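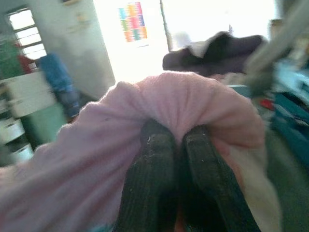

Fig. 1. Pink fleece gathered into folds.

Soft Furnishings Reuse Project: progress report to the Anik Fund
Prepared by Nazanin Vahidi, Wed 30 April

1. Collection
Intake since November stands at 3787 items against a target of 2000. Most of the surplus is bedding and small cushions from the Bridia route. Upholstered seating remains below plan and 2 van rounds have been moved to cover it.

2. Fire labelling
Seating without a permanent label cannot be passed on. Samah Berrada has rewritten the intake form so that the label is checked at the kerb. Rejections at the depot have fallen, and disposal charges with them. 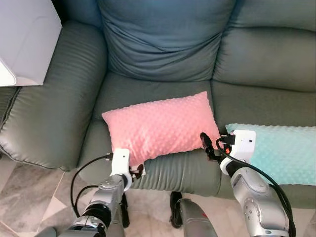 Fig. 2. Leather sofa with pink pillow on the centre seat.

3. Laundering
The Ebrahimi contract covers 388 loads. Fleece and raised-dot fabrics are washed at low temperature and dried without heat, which lengthens the cycle and limits daily output.

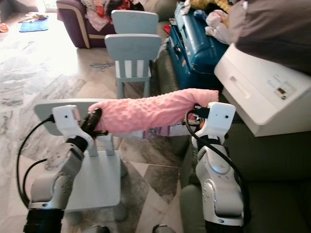

A second drying rack has been priced but not ordered. Mohit Bajpai will submit the quotation with the next claim.

4. Spend
Transport is over budget owing to van hire from Drivine. Laundering is under. We request approval to move the difference between the two lines.

5. Outstanding
Storage lease renewal; revised intake target for seating.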